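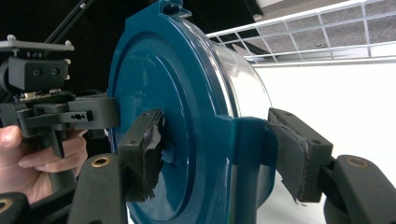
Figure 3. A lidded container held between the two taped finger pads of one hand-held gripper, with a second hand-held gripper beside it. View from the camera on the first gripper.

3.2 Collecting the two-handed examples

I did most of the collecting for this part of the paper myself, so I'll describe it the way it went. We call the hand-held tool the Grullis. It has two fingers, a camera that looks down at them, and no motors of any kind - you squeeze, it closes. For the two-handed tasks I carry one in each hand, and each camera records its own view. Figure 3 is typical of what the learner gets to see: plenty of lid, plenty of finger, and the other tool poking in from the left with my hand wrapped around its handle.

I like the lids task a lot, and I'll admit I spent more time on it than the plan called for. Big round lids are awkward! They're wider than they look from above, they hide whatever is behind them, and a glossy one throws highlights that slide around as you tilt it. If you grab a lid like the one in Figure 3 by the thick part under the center, you get a nice firm hold, but the face then fills most of the picture and the policy has to work out the rest from what little is left at the edges. We kept those examples in. An early version of the set (we called it Jikthorpe, after the folder it lived in) had only clean, wide views, and the policy trained on it froze up as soon as a lid came close to the camera.

The full set has 2,610 examples. Of these, 1,093 use both tools at once and the rest use one. An example starts when I press the button on the handle and ends when I press it again, and I try to leave a short pause at both ends so the trimming script has something to find. I threw out 189 recordings, mostly for lost tracking, plus a handful where I forgot to press stop and walked off to get a drink with the thing still running.

A word on the finger pads. They're wrapped in black tape for grip, and the tape tears. In Figure 3 you can see strips hanging off the left pad and a pale frayed edge curling away on the right one. At first I changed the tape every morning and felt very proper about it. Then we noticed that a policy trained only on fresh tape got confused by worn tape, which makes sense when the pads are in every single picture. From June on I let it go and changed it only when the grip got bad. I now think the scruffy examples are some of the most useful ones we have.

The other thing I had to learn was where to put the second tool. When the two come close together, as they do in Figure 3, one blocks part of the other's view, and my first instinct was to swing my arm wide to keep the picture clear. Don't do this. A pair of robot arms can't always swing wide, and the learner copies the swing along with everything else. I redid 400 of the two-handed examples with my elbows in, moving more slowly than felt natural, and those are the ones used for the results in Section 4. The older wide-arm versions are kept apart under the name Skerwood and appear only in the comparison at the end of that section.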